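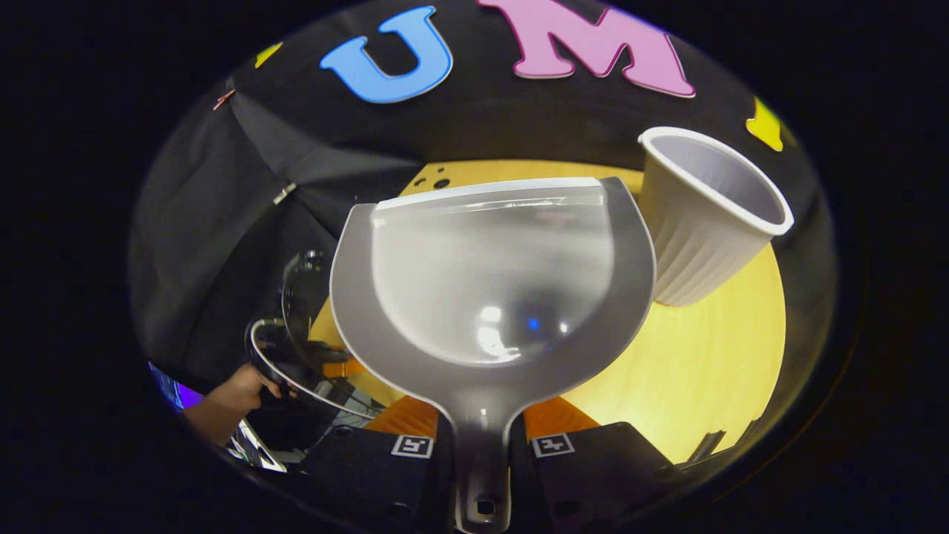 I have lived in Vindthorpe for three years now, and I still measure my kitchen by what my grandmother had in hers. She had one scoop. It stayed in the flour, and nobody was allowed to wash it except her. I have more scoops than she had, and until last month I could never find one when I needed it.

So in January I decided to make order among the small things for measuring. I mean the scoops, the plastic cups, the spoons that come inside a packet and which you keep for no purpose. I took everything out of the drawer and put it on the table, and then I had to eat my dinner standing, which my neighbor Mpho Zulu found very funny when she came to return my baking tin.

The first thing I learned is that I had been guessing for a long time. My favorite scoop is a gray plastic one with a wide flat rim, and I always believed it was "one cup." I put it on the scale with rice, filled to the rim and made flat with a knife. It held 197 grams. With oats it was 80 grams. I did it again because I did not trust the first result, and the scale gave me the same numbers. Now I have written both of them on a piece of paper tape inside the cupboard door.

The flat rim is the reason I like this scoop. You can pull a knife across it and the extra rice falls back in the jar. With a round rim, or with the very thin cups, the knife jumps and you get rice on the floor. Also it has a hole in the end of the handle, so it can hang on a hook. I did not use the hook before. I put the scoop back in the jar every time, under the lid, and the handle pushed the lid up, and in August I had moths. I threw away 911 grams of good rice from the Mathebula shop, and I remember the number because I was angry enough to weigh it!

The white plastic cups I keep also, but for another work. The ones with ribs on the side are easy to hold with wet fingers, so I use them for soaking small amounts of lentils, or for giving water to the seedlings on the windowsill. They are light and they fall over easily. I would not measure anything serious in them.

What I do now:

One scoop for rice and oats, on the hook. It gets washed on Sunday and dried with a towel, then it waits on the table for some time before I hang it. If even a little water is left near the handle, the next rice sticks to it.

One small spoon for salt, which stays in the salt.

Two ribbed cups on the shelf by the sink.

Everything else went in a bag for Bheki Potgieter, who teaches the little children at the school in Inden. He wrote to me that they pour dry beans from one thing to another for 30 minutes and it is the most quiet half hour in his week. I was happy to hear it. I had thought he would be only polite.

The drawer is now half empty and I do not know yet what to put there. My sister says tea towels. I am thinking about the string and the rubber bands, which at the moment live in a soup bowl, and I need that bowl back before she visits.

Posted 2022-01-31

Search this blog
Type and press enter

Recent posts
The soup bowl problem
Pornetti biscuits, second attempt
Moths in the cupboard, and what I threw away
Seedlings on a cold windowsill

Contact | © 2022 Small Kitchen in Vindthorpe | Back to top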